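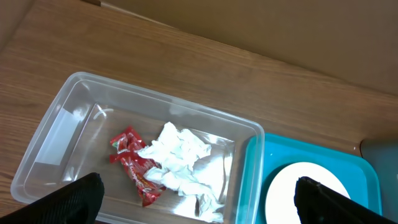 Rania Obeidat wrote to me after my drawer organizer post and wanted to know why anyone would pay for a clear plastic bin when a shoebox does the same job and costs nothing. Fair question! I used shoeboxes for years. I had a shoebox for batteries, a shoebox for birthday candles and a shoebox that I'm fairly sure was only for other people's pens. So let me try to answer her properly, and review the thing while I'm at it, now that I've lived with it long enough to have opinions.

The bin is the Musholm clear storage bin in the small size. It's a rectangle with rounded corners and a raised rim, and you can see right through it to whatever table you've put it on. I bought mine in December, when I was supposed to be buying wrapping paper, and I bought 3 of them because the shop had a deal on and I am weak. Two went in the bathroom cabinet and one ended up on the big wooden table where I do everything (eat, pay bills, sort mail, make cards, put off making cards). That last one has had the hardest life, so it gets most of this review.

I'd planned for it to be a craft bin. Glue sticks, washi tape, the good scissors. That lasted a few weeks. Then one evening I dropped a candy wrapper in it because I was too comfy to get up, and then a tissue went in after it, and that was the end of the craft bin. It's been my tabletop trash catcher ever since and I have to say it is wonderful at it.

If you're somebody who works at a table, you know the problem. The real trash can is in the kitchen. You're not going to walk to the kitchen for one wrapper. So the wrapper sits by your elbow, then it slides under the mail, and three days later you pick up the gas bill and there's a sticky little surprise on the back. With the bin sitting there it all goes in one spot, and when I get up for coffee the bin comes with me and gets tipped out. It takes no effort at all, which is about the amount of effort I have.

Now, the see-through part, because that's what Rania was really asking about. With a shoebox I forget. I put the lid on and whatever's in there leaves my brain completely. With a clear bin I can see the junk from across the room, from the side as well as from the top, and it bugs me just enough to deal with it. A bright red wrapper in a clear bin is not subtle. My sister thinks this is a terrible feature for a trash container and that trash should be hidden, and I get that, she has a much nicer living room than I do. But for me, hidden trash is trash that stays.

It's also great for the other things I use it for when I've emptied it and given it a rinse. Seed packets in spring. Loose chocolates at Halloween. I had a puzzle going in the winter and all the sky pieces lived in there, and being able to see them through the side without digging was lovely.

Okay, cleaning. This is where plastic beats cardboard so badly that it's hardly a contest. Something sticky in a shoebox is in there forever. The Musholm I wash in the sink with a drop of dish soap and a soft sponge, and it comes up fine. The rounded corners help a lot - crumbs don't wedge themselves in the way they do in a square box, so you can wipe all the way around in one go. I wouldn't put it in the dishwasher. I did put one of the bathroom ones in the dishwasher, top rack, and it came out a tiny bit bowed along one long side. You'd only notice if you set it next to a straight one, but I do have it set next to a straight one, so I notice it every single morning.

It scratches. I should be clear about that. Mine has a bunch of fine scratches on the floor from the scissors era, and they catch the light if you've got a lamp overhead. Speaking of light, the shine can be a bit much. On a sunny afternoon by the window the bottom of the bin throws back a glare, and if you're hunting for something small (an earring back, say, and yes I've been there) you have to tilt the bin to see past it. A matte finish would fix that but then it wouldn't be clear, so I suppose I can't have everything.

The rim is good. It's raised enough to get your fingers under, so you can pick the bin up one-handed when it's light. When it's heavy, use both hands. I filled one with hand cream and sunscreen and all the little hotel bottles I can't throw away, and picked it up by one end, and felt the whole thing flex in a way I did not care for. It didn't crack. I set it down very gently and haven't tried it again.

A lid would have been nice. There may be one sold separately, but my shop didn't have it and I've never gone looking. For a trash catcher you don't want a lid anyway. The one annoyance of going lidless is tissues. We've had a fan running on the table all summer and a dry tissue weighs nothing, so if it's on top of the pile, off it goes across the floor. I've started scrunching them up tight before they go in, and wrappers too. The shiny candy kind are the worst for springing back open after you've twisted them! You put it in looking like a neat little stick and ten minutes later it's unfolded itself and taken up half the bin.

I've tried a couple of other things in the same spot, so here's how they went.

The Tazi desk pail is a cute little bucket with a swing lid. I really wanted to love it. It looks great on a desk. But the lid swings back and smears whatever you've pushed through it, and the opening is so small that a proper wad of tissue gets stuck halfway. It's also tall and narrow, and I knocked it over with my sleeve more times than I'd like to admit. It lives in the car now and is much happier there.

The Velov fabric basket was softer and quieter and folded flat, all good things, and then a bit of orange peel sat in it overnight and that was pretty much that. It's washable in theory. I have washed it in practice. There's still a spot. It holds phone chargers now, and it's a very good phone charger basket.

The Aturine tray is the closest to the Musholm. It's clear too, but lower, more of a tray than a bin, so things slide out when you carry it. If you only want something to keep keys and change together by the door I'd take the Aturine over the Musholm, because it's easier to reach into. For anything crumpled or rolling, you want the taller sides.

On size, because somebody always asks. The small is plenty for a day or two of wrappers and tissues for one person with a moderate candy habit. When I've got a cold it's plenty for a morning. If there are more of you around the table I'd go up a size, though then you lose more of the table, and the small is already on the long side. I keep mine at an angle near the corner so it doesn't get in the way of my elbow. My table has a warm brown finish with a lot of grain in it and I was worried a plastic bin would look cheap sitting on it, but since you can see the wood through it, it kind of fades into the background. It's the trash you notice. See above, re: my sister.

No scratches on the table from the bin, by the way. I slide it around all the time and I did check. If your table has a delicate finish I'd still stick some felt dots on the bottom. I keep meaning to.

What would I change? I'd like the walls a touch thicker so it doesn't flex when it's full, and I'd like them to sell it in single units everywhere so that people like me aren't talked into a stack. That's really it. It's a plastic bin. It's been dropped, sneezed near, washed over and over and used for things its makers probably never planned on, and apart from the scratches (and the dishwasher one, my fault) they all look pretty much the way they did when I brought them home.

So, Rania - keep your shoeboxes for photos and receipts and the things that are dry and don't smell like anything. For the spot next to your elbow, get one clear bin. Just one to start with. And if you end up with a bathroom cabinet full of them by New Year's, you can write and tell me about it, and I'll tell you where I've put mine.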